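Bornthorpe closing fault

The Bornthorpe closing fault is the name given to a recurring failure in hand-held gripper tools, in which the fingers go on squeezing for a moment after the person holding the tool has eased off. It was first written up at the Bornthorpe workshop, where Dehua Lu and Weidong Peng were preparing food-handling sessions for a project called Kang, and the name has stuck even though much of the later work on it was done in Falton. In most cases the only victim is a piece of fruit, but the fault is treated as a safety matter because fingers can be pinched in just the same way.

Background

The Kang sessions were meant to gather examples of ordinary kitchen handling: picking up a piece of produce, carrying it a short way and putting it down again without marking it. Food is a fussy thing to grip. A firm orange will forgive a heavy hand, a cut root vegetable is rough on one side and slippery on another, and a dried date gives way at the lightest touch and then sticks to whatever touched it. People who learned the work at Bornthorpe often say that the date taught them more than everything else on the table put together.

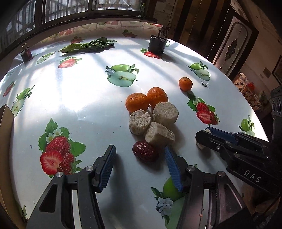
2 min read

Two grippers working over one table, with oranges, pieces of root vegetable and a date grouped close together, is a typical layout for this kind of handling. It is also where the fault matters most, as a finger that is slow to let go can drag one item into its neighbour, or catch the other gripper on its way out.

The fault

The trouble came to light one Thursday in September, when Peng noticed bruising on fruit that the operators were sure they had held gently. Lu went back through the records -- a long and rather patient job, by all accounts -- and found that the closing fault had turned up in 20 of 3396 logged grasps. It had gone unnoticed for so long mainly because the operators had learned to make up for it, opening their hands a little early without ever mentioning it to one another.

The cause was traced to dried juice and fine starch working into the finger pivots. On a clean tool the return spring opened the fingers as soon as the trigger was eased, but on a sticky one the spring had to overcome the drag first, and the fingers held on. Lu's notes describe the release as "late, then all at once", and it was this sudden opening that accounted for most of the dropped pieces.

Injuries

Eight pinches were reported over the life of the project, none of them needing more than a cold cloth and a cup of tea. All happened while someone was freeing a stuck item by hand with the trigger still partly pulled.

Remedies

The first remedy, a stronger spring, was tried at Hundodov and soon given up -- it tired the operators' hands and made soft items harder to judge. The practice that replaced it is a plain one. The pivots are wiped with warm water and dried between sessions, the fingers are opened and closed on nothing before the first grasp, and a stuck item is freed only after the tool has been set down.

A further 3192 grasps were logged in Falton under this routine, and the fault was not recorded again, though Peng has cautioned that a mild case would be easy to miss.

See also: Finger pad wear; Trigger drag

Filed under: Robot grippers | Faults and failures | Workshop safety
Last updated: September
Contact the editors | Copyright the contributors | Back to top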